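Equipment Planning and Purchasing Coordinator, Robotics
Pladima – full time, on site

Pladima is adding two-arm tabletop stations to its Costache workshop, and we need a person to run the buying side. You will take over the budget for the next round of arms, grippers, bins and bench supplies, and keep it current until the last station is signed off.

The post reports to the workshop lead and starts in July.

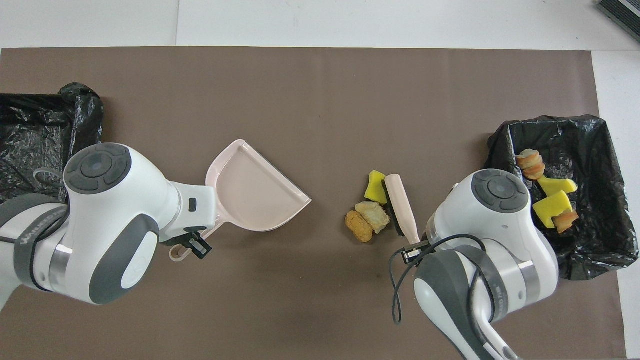

You will get quotes from at least 3 suppliers for each major item, compare lead times, and write the purchase requests. Spare grippers and cables are budgeted separately from the arms. Consumables such as mats and bin liners come to $519 per station, and that figure needs checking against real use. Orders go through Ternamo, our purchasing system. Training is provided. 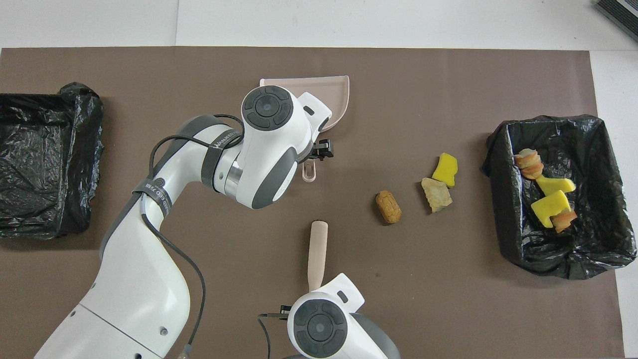 Sweeping task with dustpan and brush, two-arm station.

What we ask for:
Experience buying technical or lab equipment
Good spreadsheet skills
Able to read a parts list and spot what is missing

Robot experience helps – but we will train the right person.

The contract is for 4 years. Divusness handles applications for us. Send a resume and a one-page cover letter to their hiring desk and quote reference 1262.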